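Re: [benchtop-arms] Anyone using the Tedora two-arm kit for cloth?
From: Larasati Hartono
Date: 28/08/2019

Hello all, and thanks to everyone who wrote back while I was away from my mail. I'll answer Puvach's message first, as it covers most of what the rest of you asked.

Puvach wrote:
> We're looking at the Tedora kit for a small laundry folding
> project and the sales pages don't tell me much. Is the pair
> of arms really enough for fabric, or do you end up buying the
> bigger grippers anyway? Also, how bad is the cabling? Our last
> kit from Plaklow spent more time snagged than moving. And do
> the wrist cameras earn their price?

Let me take the grippers first, because I went in with the very same worry. We bought the standard set and we're still on it. The fingers are plain black things with squared tips, and I was sure they'd be hopeless on anything soft. For thin dish towels they are a bit fiddly, I'll admit, but on brushed or fuzzy cloth they do nicely, and I haven't felt any need to order the larger ones. My advice would be to spend the money on a second spare set of the standard fingers and see how you get on (they do get scuffed!).

I'm putting in a couple of views from our own table so you can see the general layout and how close the two grippers come to each other over a folded piece.
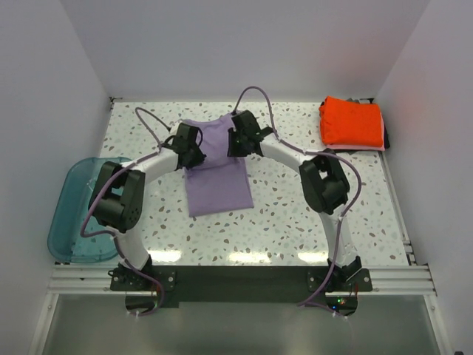
Overall layout first, and then the wrist camera, with the lavender cloth over the right finger:
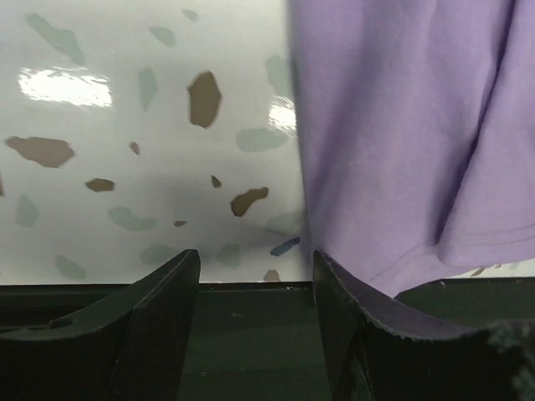

Now, cabling. The kit ships with the cables bundled separately and a little bag of ties, and the manual suggests pulling everything snug along the links. Please don't! We did exactly that in March and had a connector work itself out by the second afternoon. Leave yourself a good generous loop at the wrist and another at the big joint, tie only along the straight parts, and then run each arm by hand through its whole reach before you power anything up. It looks untidier than the brochure and it works a great deal better. I never used the Plaklow kit, so I can't compare the two fairly, but we've had 4 snags in 1000 folding runs since redoing ours, and I can live with that.

On the wrist cameras, I go back and forth. They were 161 dollars apiece when we ordered, on top of the base kit, and I grumbled about it for a week. Where they help is in telling whether a finger has hold of one layer or two, and you can't always judge that from a camera looking at the whole table. Where they don't help is glare. If your work surface is at all shiny, please sort out your lights before you start blaming the software – I lost most of a weekend to that one.

The one real complaint I have is the setup guide. The arm calibration chapter assumes you've already read the gripper chapter, which comes after it, and the troubleshooting table is missing an entire page in the copy I was sent. I wrote to Tedora and they mailed me a corrected file within a couple of days, so do ask for it before you begin.

To Dambrauskienė, who asked off-list about the service plan: it's 696 dollars a year, and so far I've used it for one servo swap. They sent the replacement before I'd even boxed up the old one, and the person on the phone stayed with me through the whole recalibration – very patient, given how many times I asked her to repeat things. If you have someone handy in the building you could probably skip it. I don't, so I'll be renewing.

I still owe the list my notes on sleeves and hoods, and I haven't forgotten. They need a good tidy before anyone else could follow them. Puvach, if you do go ahead, write to me before you bolt the bases down and I'll send you our spacing measurements.

Warmly,
Larasati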